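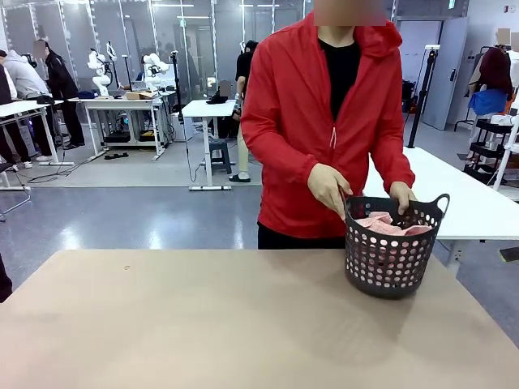 5th January. Spent the morning on the damping estimate for the Cilex runs, and the fixed-point argument still fails when the kernel is only weakly compact. Snežana Ivanov suggests replacing the operator by its restriction to the coarse mesh, 9 levels, then bounding the remainder separately. I think the remainder is where the trouble sits. For the perforated-domain section I want a plain physical case: a round, tall plastic basket with rows of small circular holes all around its sides, treated as a thin cylindrical shell. Away from the rim and the two cut-out handles the holes can be taken as periodic and the homogenized coefficient is standard. Near the handles it isn't, and a boundary layer correction is needed.

Ran the solver with 100 cells, then 800. Convergence is first order in both, where theory gives second. Suspect the quadrature in Ola, which still defaults to the midpoint rule on cut cells. Reread Vukadinović on correctors; the lemma needs a Lipschitz boundary and I had missed that in June. Tomorrow: rewrite section 3, rerun at 100 with the corrected weights.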